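Working Group on Robot Cell Practice: Minutes of the Summer Meeting
Draft for correction. Send corrections to Leonora Cabanatuan before the next meeting, preferably in fewer words than last time.
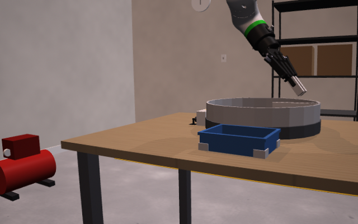 Prasalero Training Annex, July 11, 2026

Present: Tiburcio Beltrán (chair), Leonora Cabanatuan (minutes), Janelle Policarpio (cell operations), Angelica Panganiban (simulation), Pacita Talavera (safety and insurance).
Apologies: the Vaněk representative, who sent a written comment longer than the draft standard. See item 4.

1. Minutes of the previous meeting

Approved with one change. Under "Any other business," the words "a lively exchange" are to be replaced with "an exchange." Mr. Beltrán asked whether it had been lively. Ms. Talavera said she would prefer it not be on paper that it was.

2. Matters arising

The laminated stop-procedure cards have come back from the printer. The phone number on them is last year's. Ms. Policarpio has called it and reached a very patient man at a flooring company, who has asked that we not put it on anything else. Cards to be reprinted. The old ones are to be destroyed and are not to be used as coasters, as happened with the previous set.

The question of who holds the second key to the Rarano cell remains open. It has been open since November.

3. Draft practice note: table layout for bin work

Ms. Panganiban presented the simulated cell she has built for the note. The group had it on the screen for the whole item, with the arm over the round container and the blue bin near the front edge of the table.

Ms. Talavera raised the front edge first. Her position, which will be familiar to members, is that anything near an edge is on its way to the floor. Ms. Panganiban pointed to the brackets around the base of the bin and said they were there to fix its position. Ms. Talavera accepted that the bin was bracketed and asked about the round container. Ms. Panganiban said it had no brackets that she had drawn. Ms. Talavera asked that the pause be minuted.

After discussion the group agreed the following wording for section 2 of the note:

Any container the arm picks from or places into should be held by a fixture, or its position should be checked before each run. Saying "it was there yesterday" is not a check.

Mr. Beltrán thought the second sentence lacked dignity. Put to a show of hands, it stayed.

Ms. Policarpio asked what the note meant by "clear of obstacles." She has operators who take it to mean nothing on the table at all, and others who will work around a sandwich. She pointed at the off-white block beside the round container, and the small black thing next to it, and asked whether those counted. Ms. Panganiban said it depended on the task. Ms. Policarpio said that was the answer she gave her operators too and they didn't care for it either.

Agreed: every item on the work surface is to be listed on the task sheet or taken off the table. The sheet will have a column headed "Why is this here?" Ms. Cabanatuan to design the sheet. The column is to be wide.

There was some talk about approach height. The present draft says the gripper should travel "comfortably above" the rim of any container. Ms. Talavera asked who was supposed to be comfortable. Ms. Policarpio suggested a clearance of 100 millimeters for travel moves, with lower moves allowed only over the target and only at reduced speed. Ms. Panganiban was content with this for rigid containers but would want more where the load hangs down, as bags and cables do. The figure goes into the draft in brackets, where figures go to be argued about.

4. Written comment from Vaněk

The comment was taken as read, in the sense that two members had read it. Ms. Cabanatuan summarized. Vaněk objects to the word "should," which appears throughout, and would like "shall." They also object to the word "shall" in section 6, where they would like "may."

Mr. Beltrán observed that section 6 is the section that would cost Vaněk money. Ms. Talavera said this was unkind. Mr. Beltrán agreed that it was, and that it could be minuted.

Resolved: "shall" for stop devices, guarding and lockout. "Should" for layout and housekeeping. "May" only where we truly don't mind. The reply to Vaněk will thank them for their care, and Ms. Cabanatuan will find a way to write that with a straight face.

5. Shelving and other equipment within the cell

Mr. Beltrán asked whether storage ought to be allowed behind the table. The simulated room has black metal shelving there with a couple of brown boxes on it, and he has seen real cells arranged the same way, generally with more boxes.

Ms. Policarpio said operators will put shelves wherever there is a wall, and that a rule against shelves would be obeyed until lunch. She would sooner have a rule about reaching. If a person can't get to the shelf without putting an arm or a head inside the robot's working area, then the shelf is for things nobody needs during a run, and anyone who finds they do need one stops the cell properly first. Pausing is not stopping. She asked for this to be underlined. The minutes do not have underlining, so it is repeated: pausing is not stopping.

Ms. Panganiban asked if the arm's full reach should be marked on the floor. Ms. Talavera said yes, in a color that is not already used for something else. The Prasalero floor currently has yellow for walkways, a different yellow for forklifts, and a third yellow from a birthday.

On compressors, the group noted the red machine on the floor of the simulated room and then spent far too long on whether it was a compressor. Ms. Panganiban, who put it there, confirmed that it was meant as one. Agreed that air supplies be covered by a paragraph of their own, saying that stored pressure is stored energy, that it must be released and checked before anyone works on the tooling, and that a hose crossing a walkway is a trip hazard even when everybody knows about it. Visitors don't know about it. Neither, on the evidence of his ankle, does Mr. Beltrán.

6. Simulation as evidence

This took up most of the afternoon.

The draft currently allows a new task to be signed off "following successful simulation." Ms. Talavera would like that sentence removed and possibly buried. Her argument is that a simulated gripper doesn't wear out, a simulated bin is the size the drawing says, and no simulated person has ever leaned in to pick up a pen.

Ms. Panganiban did not disagree as much as was hoped. She said simulation is good at catching reach problems, collisions with fixed objects and plain silly layouts, and she would rather find those at her desk. It is poor at friction, soft items and people. She has asked before for the note to say so, and has the emails.

Ms. Policarpio described how the Wimon line does it now. A task is run in simulation, then on the real arm with an empty gripper at reduced speed, then with a part, then at working speed with an operator at the stop button who has nothing else to do. She stressed the last point. An operator at the stop button who is also answering messages is decoration.

Adopted as the recommended sequence, with five clean runs in a row required before moving from each real-arm stage to the next. Mr. Beltrán asked what "clean" meant. Ms. Policarpio said no contact that wasn't planned, no dropped part and no operator saying "huh." The first two will go in the note.

It was further agreed that a simulation report attached to a sign-off must give the date of the model and the name of the person who last measured the real cell against it. Ms. Talavera asked that this be a person who has been in the room.

7. Incident reports

One since the last meeting. At Rarano, a gripper closed on the rim of a bin and lifted it, with contents, about a foot before the force limit tripped. No one was near it. The bin had been swapped for a slightly taller one over the weekend by someone being helpful. The group thanked Rarano for reporting it promptly and noted that the agreed wording in item 3 would have covered it. Ms. Talavera was gracious about this for nearly a minute.

Near misses: none reported. Ms. Policarpio does not believe this for one second and will send the form around again, this time with the box for "name" made optional.

8. Actions

Leonora Cabanatuan: task sheet with the wide column; reply to Vaněk; reprint of stop cards, with the number dialed before printing.
Angelica Panganiban: paragraph on the limits of simulation; brackets for the round container in the model.
Janelle Policarpio: test sequence written up in full; near-miss form.
Pacita Talavera: floor marking colors; paragraph on stored pressure.
Tiburcio Beltrán: the second Rarano key.

9. Next meeting

November, at Rarano, assuming we can get in.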